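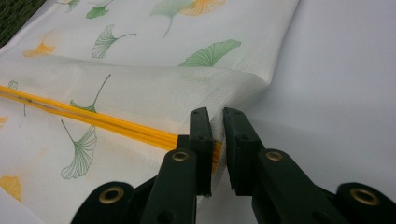 *A hand-held gripper closing on sheer, ginkgo-printed fabric.*

**Drullach** is a method for teaching robots to handle thin cloth, developed at the Tristadis laboratory under Éabha Ó Súilleabháin. A person works the cloth with a hand-held gripper that carries its own camera, and the recorded motions are later used to train a robot arm fitted with matching fingers.

Sheer fabrics get a good deal of attention in the work – they crumple easily, and layers underneath can show through and muddle a system that is trying to find an edge. The first collection, known as Heffernan, holds 400 demonstrations made with 14 different fabrics, many of them patterned.

A later version, Puta, added a short pause before each lift, which gave the trained arm a moment to look again at its grasp. In the July trials it dropped the cloth 11 times, compared with 34 for the earlier version. Very stiff seams remain a weak spot.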